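Portes ouvertes chez Cideck : une conversation avec Marcelino Medeiros

12 mars 2023

Pour arriver chez Cideck il faut passer derrière l'ancienne fonderie Figueiredo et monter un escalier extérieur. Je suis venu avec une heure d'avance, par peur de me perdre, et j'ai attendu dans un couloir où étaient accrochées les feuilles d'inscription. Vingt-neuf noms pour le groupe du matin. Le mien était écrit avec une faute, mais il y était.

Marcelino Medeiros dirige l'atelier de manipulation. Il m'a reçu dans son bureau avant l'ouverture, puis nous avons continué de parler pendant la visite, par morceaux, entre deux groupes. C'est un homme qui parle doucement et qui revient souvent sur ses phrases pour les corriger.

Je lui ai demandé d'abord pourquoi ouvrir les portes, car son entreprise ne vend rien au public. « Les gens d'ici nous voient entrer et sortir depuis des années, a-t-il répondu. Ils savent que nous faisons des robots, et c'est tout. À la boulangerie, on m'a demandé si je fabriquais des aspirateurs. J'ai pensé qu'il fallait inviter la boulangère. » Elle est venue, en effet, avec sa fille.

La première journée de ce genre a eu lieu au mois d'août de l'an passé. Il en garde un souvenir mélangé. « Il faisait très chaud, nous avions préparé des affiches trop longues, et la démonstration principale s'est arrêtée après quelques minutes. Un connecteur. Reinaldo a passé l'après-midi à genoux avec une lampe. Les visiteurs ont regardé Reinaldo, et je crois que cela leur a plu davantage que les affiches. »

Reinaldo Dantas, que j'ai rencontré ensuite, confirme l'histoire sans en rire beaucoup. Il est technicien, il s'occupe des mains et des poignets. Cette année, dit-il, les affiches ont été supprimées et les groupes sont plus petits. On a prévu trois postes, et un membre de l'équipe reste à chaque poste pour répondre.

Au premier, on explique le projet Huvach, qui est le nom interne de la main à plusieurs doigts. Au deuxième, on montre le logiciel Kutach, avec lequel un opérateur guide le bras à distance. Le troisième est celui des enfants : ils peuvent fermer et ouvrir des doigts isolés, montés sur une planche, au moyen d'une poignée. C'était de loin le poste le plus bruyant.

J'ai voulu savoir ce que les visiteurs demandent le plus. « Le prix, dit Medeiros tout de suite. Et après le prix, si la machine va prendre le travail de quelqu'un. Je ne veux pas répondre par une phrase de publicité. Je dis ce que nous savons faire aujourd'hui : prendre un objet mou, le poser ailleurs, recommencer. Pour certaines personnes c'est décevant, pour d'autres c'est déjà inquiétant. Les deux réactions me semblent justes. »

Il m'a parlé longuement des essais. Un doigt du projet Huvach doit supporter 2000 fermetures avant d'être monté sur une main complète. Le meilleur prototype de l'hiver s'est arrêté à 1268. « J'ai noté le chiffre sur le tableau et je ne l'ai pas effacé, dit-il. C'est un peu désagréable de le voir chaque matin, mais c'est utile. » Les doigts utilisés depuis ont passé l'épreuve, avec un axe d'articulation redessiné.

Sur la question du revêtement, c'est Dantas qui a répondu. Le tissu protège les câbles et évite que les doigts des visiteurs se coincent dans le mécanisme. « On me demande parfois de l'enlever pour mieux voir. Je comprends la curiosité, mais remettre la housse est un travail de patience, et elle fait toujours des plis. »

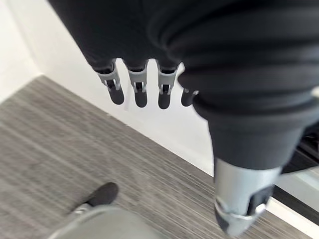

Medeiros, lui, préfère parler de l'opérateur. Il trouve qu'on l'oublie. « On regarde la main et on ne regarde pas la personne qui apprend à s'en servir. Il faut plusieurs semaines pour devenir bon. Au début on serre trop fort, on va trop vite, on a mal aux épaules. » Il a lui-même essayé pendant un mois et se classe parmi les mauvais. Dantas, que j'ai interrogé sur ce point, a refusé de commenter.

Avant de partir, j'ai demandé s'il y aurait une autre journée. Medeiros aimerait une visite pour les écoles, plus courte, avec davantage de doigts sur la planche. La date n'est pas fixée. Il doit d'abord en parler à son équipe, qui avait hâte, à ce moment, d'aller déjeuner.

Commentaires (3)

Odile R.
Merci pour l'article. Nous étions dans le groupe de l'après-midi, mon fils n'a plus voulu quitter la planche. Savez-vous s'il faut s'inscrire pour la visite des écoles ?

jmb44
1268 sur 2000, c'est honnête de le dire. J'aurais aimé plus de détails sur l'axe, quel métal, quel diamètre.

Thierry
L'escalier extérieur est difficile pour les personnes âgées. Y a-t-il une autre entrée ?

Contact | © 2023 Tous droits réservés | Retour en haut de page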